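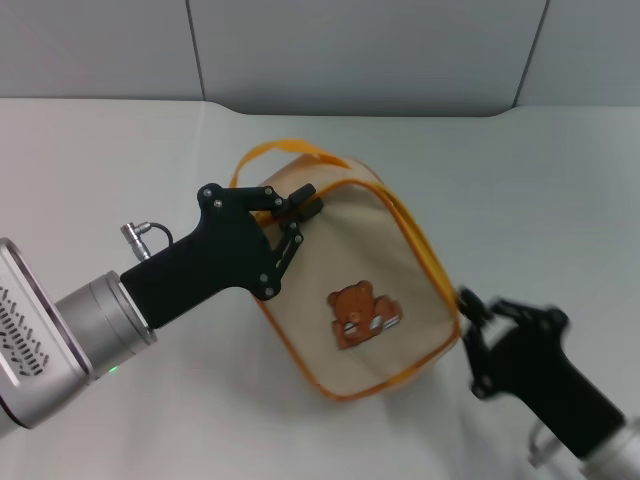
Both arms on the bag, head cam. Left fingers on the fabric by the handle, right pressing on the orange seam.

February
Posted by: bench log, gripper trials
3 min read

Ticket 136 – Zamer fingers lose grip on soft bags
Status: open

Problem: left gripper reports "object held" on the bear bag, then drops to "no object" part way through the lift. Right one fine. Same bag, same spot on the table. Ouellet pair never did this on the same job, so it's not just the bag.

Tried so far:
– swapped left and right grippers. Fault follows the gripper, so arm and wrist wiring are off the hook
– reseated the cable connector on top. No change
– controller back to the Trosura defaults. Worse if anything, closes too hard and then backs off
– hold threshold down 2 steps. Better on the trim, still rubbish on plain fabric

My guess is the fabric folds between the fingers, motor current dips, firmware reads the dip as a miss. Can't prove it yet. Need the current trace alongside the video and the two clocks are 500 ms apart, so lining them up by hand is slow going.
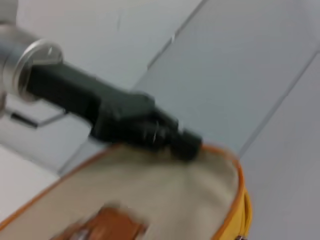 Ceswood Handling Lab | Grippers & Controllers

Wrist cam, fingertips at the lining. Far too much blur. Can't tell what the orange-brown thing in the bag is from this, never mind whether the fingertips are folding the cloth. Exposure wants to come down before anyone uses this view to judge a grip. Head cam is a bit better but the right gripper smears there too when it moves.

Next:
– shorter exposure on wrist cam, slower approach
– 3 runs on the trim, then the same on plain fabric, log current every time
– fix the clock offset first!! otherwise the traces are no use
– refit the Ouellet pair and repeat with idential settings, so we have a fair comparision

Please don't change the threshold on the left unit until the runs are in. If you have to, write the old value in this ticket.

Update, 16:40: offset sorted, was the head cam clock. Exposure still to do. Leaving open.

We use cookies to keep you signed in. Accept | Manage settings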